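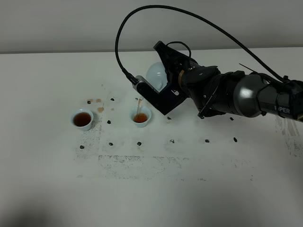

About Pilholm Folk Arts House

We love folk art, and we love it most when somebody is still making it. Pilholm is a small school and gallery for painted scrolls, block prints, floor drawings, quilts and all the other things people have made at home for generations, usually with whatever was growing or lying nearby. If it was drawn with a finger dipped in rice paste, we probably want to know more!

We opened with one classroom, a borrowed set of printing blocks and 19 students. The first course was in village wall painting, and everyone went home with ochre on their sleeves. Since then the collection has grown to 3,463 pieces, most of them on paper or cotton. You'll find wedding scenes, harvest scenes, tigers with very human eyebrows, and a whole drawer of fish.

What we teach

Our evening classes start at 6:30 and run for ten weeks. Beginners usually take Line and Border first, where you learn to draw a steady double line freehand (harder than it sounds, and very satisfying once your wrist gets it). After that you can go on to natural color, block carving or the Raju Scroll Workshop, our longest course, in which each student plans and paints a story scroll from start to finish. Materials are included, except brushes. People get attached to their own.

Classes are kept small, and you don't need to have drawn anything since grade school.

The gallery

The front room changes four times a year. In November we hang the student show, with up to 95 works on the walls and a few on the stairs. The back room belongs to the Jarum Collection of embroidered cloth, which came to us in trunks and is still being cataloged. Ask at the desk and we'll gladly open a drawer or two for you.

Our library has 2,000 books and pamphlets on folk painting and textiles, many of them out of print. You can read anything at the long table. The Arkex Reading Room upstairs is quieter and has the better light, so painters tend to get there early.

Come by, look around, and bring the kids. They always spot the tigers first.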